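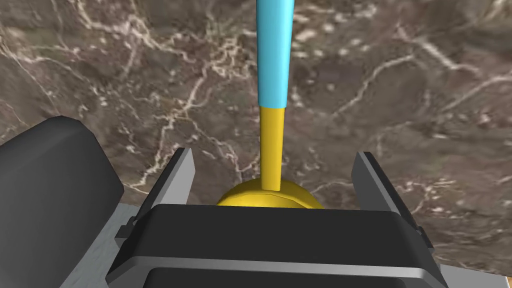
Figure 4. Wrist view in the simulator, fingers open on either side of the yellow dome.

Section 4: First Pick in the Simulator
Savthorpe Robotics Club, student guide

Before you start, finish Section 3 and save your profile. Each pair shares one login.

1. Open the Bivdale workspace and load the kitchen task.
2. Set arm speed to 100. The default is too fast for a first run.
3. Switch to the wrist view and open the gripper fully.
4. Line up the fingers with the tool, then close slowly.

Note: If the fingers stop short, reopen them and go back to step 3. Do not raise the force setting. 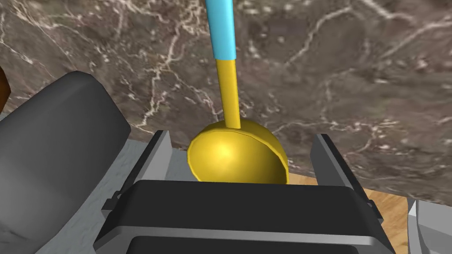
Do I have to use the same tool every time?
Any tool on the task list counts toward your log, but stay with one until you have 2 clean lifts in a row.

5. Lift the tool straight up and hold it until the timer clears.
6. Press Save Run. Enter both partners' names.

Caution: Do not close the window while a run is saving. The log will be lost and Ms. Valentini can't restore it.

When the run is saved, switch to the room view and check both arms before you move the base.

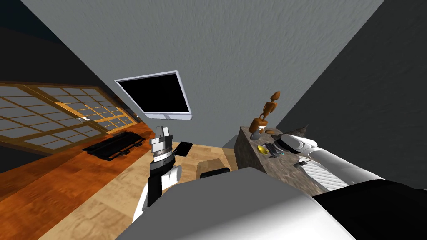

If either arm is over the counter, bring it back with Home Arms first. Driving with an arm extended ends the run and costs you the points for it.

7. Select Home Arms and wait for the tone.
8. Log out. Corrado Carbone keeps the sign-up sheet for the next slot.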